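手持夹爪示教数据采集操作指南(杯具整理任务)

适用对象:Pallia学生机器人社团数据组成员及本学期新加入的同学
编写:社团指导教师 冈部茂(Shigeru Okabe)
更新日期:2025年3月4日

一、目的与适用范围

本指南规定“杯具整理”任务的示教采集流程。本学期社团项目Jibrin以家庭桌面整理为研究内容,全部示教数据均由成员使用手持夹爪在真实居室环境中完成采集。各小组在独立开展采集之前,应通读本指南,并在指导教师或数据组组长在场的情况下完成一次试采。

本指南不涉及夹爪的装配与维修。相关内容请参阅社团资料柜中的《Erkis夹爪装配手册》。

二、采集前的准备

1. 领取设备。向数据组登记后领取夹爪一把、存储卡两张、备用电池一块。登记表须填写领取人、采集地点及预计归还时间。

2. 检查夹爪。握住手柄,连续开合数次,确认左右两指同步运动,无卡滞、无异响。检查各处螺钉是否松动,尤其是连杆转轴处的螺钉。指尖软垫如有开裂、脱胶或沾有油污,应先更换或擦拭,再行使用。

3. 检查镜头。用镜头布轻拭镜头表面,录制一段短视频并回放,确认画面清晰,两个指尖均在视野之内。

4. 布置桌面。桌面应擦拭干净。杯具种类应有变化,材质、颜色、高矮不宜雷同,透明杯与不透明杯应搭配使用。每组采集开始前,须重新摆放杯具,其中应有直立、倒扣和侧放等不同姿态。杯具之间可以相互接触或倚靠,但不得叠放至有倾倒危险的程度。

5. 关于背景。采集地点应保持日常原貌,无须清空周围物品,窗帘、家具、晾挂物等均可保留。但下列内容不得入镜:人脸、证件、带有姓名或住址的纸张,以及处于开启状态的电脑和手机屏幕。

三、示教操作

1. 起始姿态。操作者站在桌边,将夹爪置于桌面上方,两指完全张开,保持静止片刻后开始动作。起始位置在各段之间应有适当变化。

2. 接近目标。以平稳的速度移向所选杯具。接近过程中应使目标始终留在两指之间的视野内,避免手腕突然转动。杯具侧放时,先调整夹爪的朝向,使两指位于杯身两侧,再下降至夹取高度。

3. 夹取。缓慢闭合两指,软垫贴合杯壁后即停止加力。玻璃杯与薄壁塑料杯受力过大容易破裂或变形,初学者应先以木质或厚壁杯具练习。

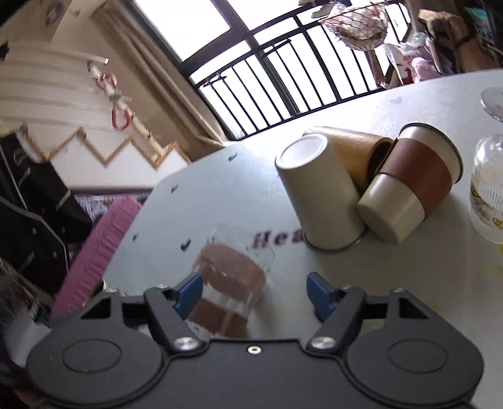

4. 移动与翻转。提起杯具后,先抬升至高于邻近物品的位置,再作水平移动。需要将杯具扶正时,翻转动作应在空中完成,不得以桌面或其他杯具作为支点。移动速度过快会造成画面模糊,影响后续的位姿估计,操作者应自行控制节奏。

5. 放置。杯底接触桌面后再张开两指,随后沿竖直方向撤离,以免将杯具带倒。

6. 结束姿态。撤离后回到桌面上方,保持静止,停止录制。

每段示教只处理一只杯具。操作中如发生滑落、碰倒或误夹,应完成当前动作后停止录制,并在记录表中标注“失误”。此类片段不得自行删除,数据组将另行归类保存。

四、光线要求

靠窗采集时,窗外强光可能使镜头自动降低曝光,桌面细节随之变暗。操作者宜调整站位,使窗户不占据画面的主要部分;条件不允许时,可拉上部分窗帘。同一组采集过程中不得更改灯光和窗帘的状态。如天气变化导致亮度明显不同,应另起一组,并在记录表中注明。

透明杯在强光下边缘不易辨认,但这类样本对模型训练有较高价值,各小组不应刻意回避。

五、记录与上传

每组采集结束后,应立即填写记录表,内容包括组号、操作者、地点类型、杯具清单、光线条件和失误片段编号。杯具清单应写明材质与颜色,有印花或文字的一并注明。

数据经读卡器导入社团电脑后,使用Justby工具完成格式检查。该工具会对时长过短、时间戳缺失和画面过暗的片段给出提示。检查通过后方可上传至共享目录,文件夹按组号命名。存储卡须在数据组确认上传完整之后才能清空。

截至本指南更新之日,共享目录中通过检查的杯具整理片段共2,957段,由17名成员采集。各小组可在目录首页查询本组的完成情况。五月将进行阶段性模型测试,届时未上传的数据不纳入本轮训练。

六、安全事项

1. 采集地点如属私人住所,须事先征得住户同意,并填写场地使用单。

2. 玻璃杯具破损时应立即停止采集,佩戴手套清理碎片。碎片清理完毕并检查指尖软垫之后,方可继续。

3. 夹爪连杆处存在夹手风险,操作时另一只手不得伸入连杆与壳体之间。

4. 连续操作时如感到手腕疲劳,应及时更换操作者或暂停采集。

七、设备归还

归还前取出电池,擦净指尖软垫与壳体,两指保持张开状态放入收纳箱。发现螺钉缺失或软垫磨损的,应在登记表备注栏中写明,由设备组统一处理。对本指南有修改意见的成员,可在每周例会上提出,或以书面形式交至数据组。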